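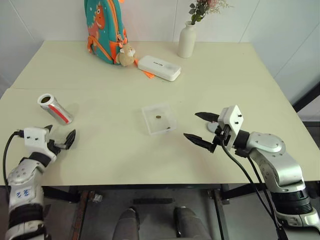

How much of what sits on a study table does a child need for the next school day?

Less than half of it, in the homes we looked at. Most of the rest had been put down there because the table was the nearest flat surface to the door.

Project Report: The Table by the Door
Course unit: Everyday Objects and Home Routines
Submitted in March

1. Background

Our group wanted a topic we could study without special equipment. We settled on the table where a school bag gets dropped in the afternoon and picked up again in the morning. Everybody in the group grew up with one. In some homes it was the kitchen table, in others a desk or a shelf in the hallway. The bag goes on it, and then other things collect next to the bag: a case, a cup, the mail, a toy, a vase that was there first.

The question we started with was whether the layout of the table changes how long it takes to pack in the morning. We later added a second question, about which objects get left behind.

The work was done in Iltideck, in the homes of 6 families with a child in the first years of elementary school. We also set up a table of our own in the teaching room at Villanueva House so that we could try layouts without bothering the families.

2. Objects on the practice table

We used a light yellow table against a plain wall. We wanted the things on it to be ordinary, and to include some items that belong in the bag, some that might, and some that never do.

The main object was a teal children's backpack with orange piping and a smiling dinosaur on the front. It stands up by itself at the back of the table, which made it easy to work with. Soft bags that fall over take up more room and hide whatever is behind them. A small tan plush animal charm leaned against the bottom corner of the bag. Next to it we put a white case with rounded corners. To the right was a white vase with pink flowers and some wispy dried-looking stems. On the left side of the table there was a silver and white can.

We sorted these into groups before starting:

Goes to school: backpack, white case.
Might go to school: plush charm.
Stays home: vase.
Trash or recycling: can.

There was some disagreement about the charm. Two of us said it was part of the bag, and the others said a thing that can be left on the table is a separate object. We kept it as "might" for the whole project. The families had the same disagreement, mostly between parent and child.

3. Method

For the home part, one adult in each family filled in a short sheet in the evening and another in the morning. The evening sheet asked what was on the table. The morning sheet asked what was still there after the child had left, and whether anything had been forgotten. This went on for 2 weeks. The sheets were one page each with boxes to check, and space at the bottom for notes. We had 200 sheets printed and did not use them all.

For the practice table, we tried 4 layouts:

Layout A. Bag at the back, everything else spread out wherever it landed.
Layout B. Bag at the back, school items touching the bag, home items at the far end.
Layout C. Bag at the front edge, all other objects behind it.
Layout D. School items in a shallow tray, bag on the floor beside the table.

One person set up the layout while the other waited outside. The second person then came in and packed the bag as if leaving for school. We wrote down the time and anything that got knocked, missed or packed by mistake. For Layout D we used a tray from a Driso storage set that was already in the teaching room.

We kept our notes in Clutix, a shared spreadsheet page that the course uses. It worked all right, although the column headings were changed partway through and we had to go back and fix the early rows.

4. Results

Layout A was the slowest. The packing itself took no longer, but people stopped to look around the table a second time before closing the bag. Several also picked up the can to see if anything was in it.

Layout B was the fastest and had the fewest mistakes. When the case was right beside the bag, it was picked up in the same movement as the bag. The charm was remembered more often too.

Layout C gave mixed results. It was quick to reach the bag, but objects behind it were missed. The vase was also a problem. With the bag in front, people reached over or around it, and the vase has a narrow neck and a heavy bunch of flowers leaning to one side. It was knocked once and caught. After that we took it off the table for Layout C, so the later times for that layout can't be compared fairly with the earlier ones.

Layout D was close to Layout B, but nobody in the group liked bending down to the floor for the bag. One of the families tried it at home for a few mornings and said the tray filled up with other things by the second evening.

In the home sheets, the items most often left behind were flat or pale things lying on a pale surface. Pencil cases and glasses cases came up several times, and so did folded permission slips. Bright things were hardly ever forgotten - one parent wrote that a bright orange water bottle had never been left at home, while a white one had been left so often that they stopped using it.

Drink cans and cups were on the table in almost every home in the evening. In most cases they were still there in the morning. They didn't slow anybody down much, but three of the spills on the sheets came from them, and one of those went into an open bag.

5. Problems with the project

The group of families is small and they all live near each other. The sheets were filled in by adults, and we think a busy morning was less likely to be recorded than a calm one. Some sheets were clearly filled in later, all at once, with the same pen and the same boxes checked.

On the practice table, the people packing were students and not children. We are taller, and the back of the table is easy for us to reach. A child of six might do much worse with Layout A and maybe better with Layout D. We also learned the objects after a few rounds, so later times are shorter for every layout.

6. Suggestions for families

We gave each family a half-page of suggestions at the end:

Stand the bag in the same place every evening, against the wall if there is one.
Put school items so they touch the bag.
Move drinks off the table before the bag is opened.
Keep vases and other breakable things at the far end, or on another surface.
If a case or bottle keeps getting left behind, add a bright strap or a sticker.
Clip charms back on in the evening.

Four of the families said they would keep the bag and case together. One said the table was going to be moved to another room in the summer anyway. We asked for the leftover sheets back, and they are in the box in the teaching room with the tray.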